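Blog > Living Things > Opinion

April, by Lingyun Fang

Let the Lichen Be Two Things

I've been arguing with my friend Aurelio Beltrán about lichens for most of a year now, and I'd like to get my side down in writing before he publishes his (he says he's working on it, but he's been saying that for a while).

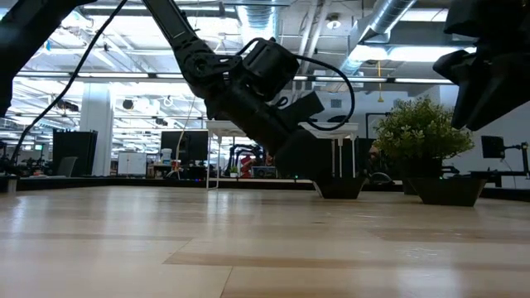
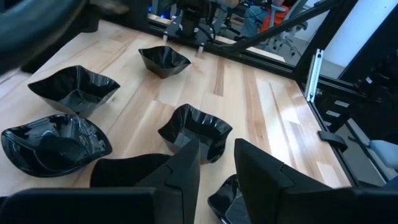
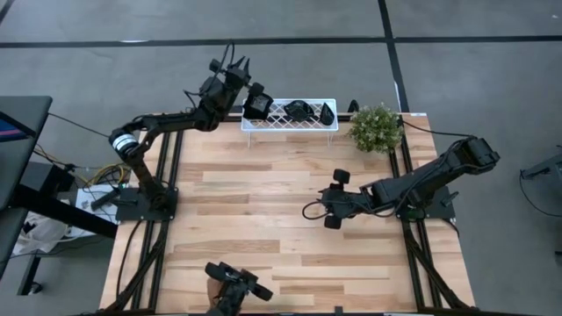 Three views of a light wood tabletop.

The argument goes like this. A lichen is a fungus living together with something that can make food from light, usually a green alga, sometimes a cyanobacterium, sometimes both. The fungus builds most of the body. The partner sits inside and makes sugar, and the fungus takes a good share of it. Aurelio's view is that you should call the thing a fungus with a farm in it and be done. The scientific name goes with the fungus anyway, so why make a fuss?

Well, I want to make a fuss! I teach an evening class on mosses and lichens in Tinley, 19 people this spring, and every single time we get to this point, the room wakes up. Somebody asks if it's one living thing or two, and people who've been politely looking at rock tufa for an hour suddenly have opinions. I love that. And then the textbook hands them a tidy definition and the whole thing goes flat.

My problem with the farm idea is that it makes the alga sound like a potato. Farmers can move away and grow something else. A lot of lichen fungi do very badly alone, and if you raise one by itself in a dish you mostly get a dull little lump that looks nothing like the lichen. All those cups and frills and leafy edges show up when the partners are together. So where does the shape live? In the fungus, sure, partly. But the fungus needs company before it'll bother making it.

Aurelio says I'm being sentimental, and that plenty of the algae would do fine on their own. Fair enough, some of them can and do. He also likes to point out that nobody calls a cow two things on account of what's in its stomach. I've thought about the cow a lot (more than I wanted to, on the bus mostly) and I think it's a good point that helps me more than him. Maybe we should be a bit less sure about the cow.

And it gets messier. Some lichens turn out to have yeasts living in the outer layer, and nearly all of them are full of bacteria. I keep a notebook from my walks along the Mahuika track, 348 entries so far, and every one of them has a single neat name next to it. I'm not proposing we throw the names out. I need them, I'd be lost in an hour without them. I just think a name is a label for the drawer, and we've let it settle a question it was never asked.

What I'd like is pretty small. When we teach this stuff, to kids or to grown-ups, let's leave the question open for a whole lesson. Put a gray crusty patch in front of them with a hand lens and let them fight about it. The 31 pages in our course book that come before lichens are all about sorting things into groups, and that's fine, sorting is useful, but people deserve to meet something that won't sort.

Aurelio has read a draft of this and wrote "still a fungus" in the margin, twice. We're going out to look at the old wall again when the rain stops, and I'm bringing the good lens.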